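The object that rolled out of the map

I lost most of February to a fault in the Landent navigation stack, and I am writing it up while I still remember the order of events. The short version is that the robot's memory of where it had put its attention was shifted by a small angle, and everything downstream trusted it. The long version follows, for anyone running a similar setup.

All of this happened in simulation. We use Plosombridge for the rooms and Trastis to schedule the episodes. The task was plain search: start in a furnished room, look over the floor and the surfaces, report every object small enough to pick up, and stop.
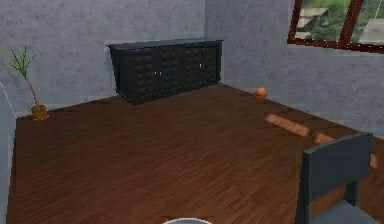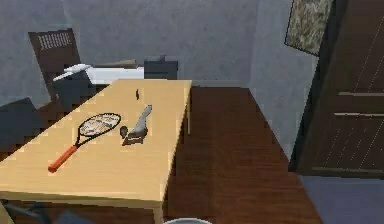
The failure showed up as a collision count. Out of a batch of 100 episodes, 12 ended with the base in contact with furniture. Our normal figure for that batch is zero, or one when a room loads badly. The contacts were light and the simulator let the robot slide along whatever it had touched, so the episodes kept going and most of them were scored as successes. That is the first thing I would change. A search episode that ends with a correct list of objects and a scraped table leg should not be green on the dashboard.

I started with the planner, which was a mistake that cost me 5 days. The planner was doing what it was told. When I replayed the contacts with the cost map drawn over the true geometry, the obstacles were all present and all the right size, but they were turned a little around the robot's starting point. Near the start the error was small enough for the safety margin to absorb. At the far end of a long room it was larger than the margin, and the robot would plan a path with good clearance from a table that was really a hand's width closer.

Next suspect was odometry. Simulated odometry is perfect unless you ask for noise, and we do ask for noise, so I turned it off. The contacts dropped from 12 to 7. This sent me the wrong way for another while, as a partial improvement looks a lot like a partial cause. What the noise did was widen an error that already existed. With no noise at all the map was still turned, by the same amount, every time.

"By the same amount" should have been the hint. Random faults do not do that.

Maarja Jaunzems found it. She had been working on the Grigaitė branch, where the head can pan while the base is moving, and she asked which timestamp I was using for the head pose. I said the one on the depth message. She asked which end of the message. I did not have an answer, so I went and read the code.

The depth message carries a stamp for when rendering finished. The head pose is sampled when rendering is requested. On the old branch this made no difference, because the head was always still when a picture was requested. After the merge, the first observation of every episode was requested while the head was finishing its startup pan. The depth points were placed in the world using a head angle from slightly earlier, and the map was then anchored to that first observation. Every later observation was placed correctly and then aligned to the anchor, so the alignment step turned good data to agree with bad data. It did this very well. The residuals were excellent.

Small objects were where it hurt the search itself. A table is large and can be misplaced by a few degrees and still be found. A ball lying near a wall is another matter. In several episodes the detector saw one clearly, the mapper projected it to a point just behind the wall surface, and a filter removed it as unreachable. The robot then reported the room as finished. I had put those misses down to the low render resolution and had not looked further. We had a ticket open for the resolution and none for this.

The fix has three parts, in order of how much I trust them.

First, the head pose is now interpolated to the stamp on the depth message, and the message is rejected if there is no pose sample on both sides of that stamp. Rejections are logged as errors. Two other sensors turned out to be affected, neither badly.

Second, the map is no longer anchored to a single observation. The robot waits until the head reports zero velocity before it builds anything, then takes the anchor from several observations.

Third, contact ends the episode. I expected complaints about this one, and I got them – our success numbers for the previous month look worse when rescored, and somebody had already made a chart. The rescored numbers are the correct ones and the chart has been replaced.

On the same 100 episodes with the same seeds, the contacts are back to zero with noise off and one with noise on. I looked at the one. The base clipped a chair while turning in place, with an accurate map, because the footprint in the config is smaller than the robot. That is a separate ticket and a less interesting one.

Still open: the filter that removes objects behind walls. It now writes out what it removes, but it should probably raise a flag when a confident detection lands on the wrong side of a surface. I have a draft of that, and it fires too often near windows. I will post the threshold when I have one I would defend.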